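Dolia Field Supply
Home / Excavation / Sampling and Flotation / Flotation Tanks

Salel Flotation Tank, 137 Liter

$1,174
In stock. Ships on a pallet.
Sold by: Dolia
Assembled at: Clonness

Overview

The Salel is a flotation tank for recovering charred seeds, wood charcoal, small bone, and other light remains from bulk soil samples. It holds 137 liters and is meant for excavation projects that process samples on site or in a yard near the site. Two people can lift it when empty. It runs off a garden hose or a small pump.

Soil goes into the mesh liner and water comes up from below through a spray ring. Light material floats over the spout and is caught in a sieve bag. Heavy material stays in the liner. Silt drops to the cone at the bottom and is let out through the sludge valve.

The Salel replaces our earlier tank, the Son, which had a flat floor and had to be tipped over to clean. Liners made for the Son don't fit the Salel. Sieve bags do.

What comes with it

Tank body with welded cone
Leg frame, bolt-together, with leveling feet
Spray ring and hose fitting
One heavy-residue liner with frame
Two sieve bags for the light fraction
Sludge valve with cap
Spare gasket set
Printed setup sheet

A pump is not included. Neither is a settling tank, which you will need if you recycle your water.

Specifications

Capacity: 137 liters
Height on legs, to rim: 800 mm
Body: polyethylene
Frame: galvanized steel
Spout: front, fixed
Valve: quarter-turn, hand operated

Setting up

Put the tank on firm ground and level it from the rim, not from the legs. If the rim is off, water runs over the side as well as the spout and you will lose part of the light fraction. On soft ground, put a paving slab under each foot.

Fill to just below the spout before you hang the liner. Open the water slowly. The surface should roll gently and should not splash. Pour the sample in a little at a time and break up lumps by hand under the water. Clay-heavy samples do better after soaking overnight in a bucket.

When nothing more is coming over, close the water, lift out the sieve bag, tag it, and hang it in the shade. Charcoal that dries fast in full sun tends to crack. Lift the liner straight up and let it drain on the rim before you carry it.

Open the sludge valve when the cone is full. How often depends on the soil. If you wait too long, silt packs over the spray ring and the holes have to be cleared with a wire.

Between samples

Rinse the liner, the spout, and the inside of the rim. Turn sieve bags inside out and rinse them separately. Seeds carried over from one sample to the next are the most common problem users report, and they can't be sorted out afterward. Some projects add a known count of modern poppy seeds to a test sample to check how much the tank recovers. We think this is worth doing at the start of each season and again if you change the pump. 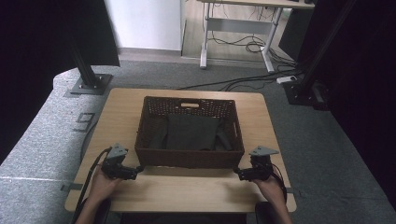
2 min read

Questions we get

Will it work with river water? Yes, with a filter on the intake. Unfiltered river water brings in modern seeds and snails.

Can it be left out over the winter? Drain it, leave the valve open, and take off the hose fitting. The body will take frost. The valve won't if there is water in it.

Can I get a finer liner? Yes. Liners are sold separately in fine and standard mesh. The standard one is supplied. Say which you want when you order, as they look alike once they are packed.

Does it suit waterlogged samples? We don't recommend it. Material from peat or wells is usually better wet-sieved by hand.

From users

"We ran ours all season on a Bronze Age farm site and had to replace one gasket. The spout could be a bit wider." Eun-ji Myung

"Much easier to empty than the Son. The setup sheet should say more about pumps." Gillespie Imrie

Delivery and returns

Orders placed before the end of February reach most customers by March. Unused tanks can be returned in the original packing. Liners and sieve bags can't be returned once they have been wet.

For spare parts, contact Min-kyu Choo at the Clonness workshop. For project and university orders, contact Joon-young Jeon.

Page updated 19 December 2024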